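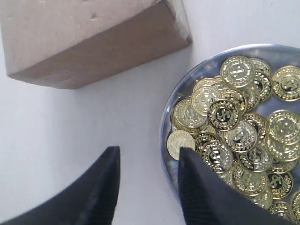 UDLEY, 7/18/21

Section 4. Setting up the coin-picking cell

This section covers the Skirnari arm with the two-finger gripper and wrist camera, working from a round metal tray of coins into a cardboard box. It replaces the sheet that shipped with the Vovow starter kit. The sheet said the cell could be running in 15 minutes. Plan on an afternoon.

We wrote this after doing the job ourselves in our shop. Where we disagree with the factory settings, we say so and give ours. You are free to try theirs first.

4.1 Before you start

Coins are a poor choice for a first task. They are shiny, they lie on top of each other, and a flat one gives the fingers very little to hold. If you have never run this arm before, do Section 3 with the foam blocks and come back.

You will need the tray, the box, a plain white tabletop, a soft brush, a lint-free cloth, and the 2 mm hex key from the kit.

CAUTION: Keep your hands out of the work area whenever the arm is powered. The "soft contact" mode limits force on paper. We would not trust a knuckle to it.

4.2 Placing the tray and box

1. Wipe the tabletop and let it dry.
2. Set the tray down where the arm can reach all of it without going to full stretch. Check this by jogging the arm, and ignore the reach drawing in the brochure.
3. Set the box beside the tray. Leave a strip of bare table between them. If they touch, a bump to one moves the other and you will have to teach both positions again.
4. Jog the wrist over the tray until part of the rim and some bare table both show in the camera view. The tray finder wants an edge to work from.
5. Save the position as TRAY. Move to the box and save that as BOX.

NOTE: The software offers to find the tray by itself. It found ours on most tries, and on the others it found the overhead light reflected in the metal. Save the positions by hand.

4.3 Lighting

Polished metal throws glare. Gold-colored coins with a raised rim and a leaf pattern are about as bad as it gets, and the ones with a dark background behind the design cause a second problem: the camera may read the dark part as a gap in the pile.

1. Turn off any lamp pointed straight at the tray.
2. Bounce the light off a wall or a white card.
3. Lower the exposure until the pattern shows on most of the coins. A few will stay washed out. Leave them.
4. Set the edge threshold to 100. The factory value is 229, and with it our arm ignored every coin with a dark face.

The "Auto Glare Removal" box can stay unchecked. We ran it both ways and could not see what it did.

4.4 Checking the fingers

The inner faces have fine grooves running along them. Dirt in the grooves matters more than anything in the settings menu.

1. Power the arm down.
2. Brush along the grooves, never across.
3. Check that both tips are even. If one sits lower, loosen its screw with the hex key, line it up against the other, and retighten.
4. Power up, then open and close the gripper with nothing in it. Listen for clicking. If you hear any, stop and go to Section 7.

4.5 First pick

1. Move to TRAY at the slowest speed.
2. Pick a coin lying apart from the pile, close to the rim. Leave the buried ones for later.
3. Lower the gripper until one fingertip just presses the coin or its neighbors.
4. Watch the force reading. If it climbs and the coin does not shift, the coin is pinned under another. Back off and choose again.
5. Nudge the coin clear, straddle it with the fingers, and close at low force.
6. Lift straight up, then move to BOX and release.

CAUTION: Do not drive a finger down into the middle of the pile. The manual from Lie, who supply the fingers, calls the tips "virtually unbreakable." We have replaced two.

4.6 What to expect

Your first runs will drop coins. Before you change any setting, clean the fingers and check that the tray has not crept across the table. Those two faults explained roughly 15 of our first bad picks, and we wasted a good while in the menus before looking.

Do not copy our threshold to a cell with different lighting. Repeat 4.3 from the first step and write your own value inside the control box door.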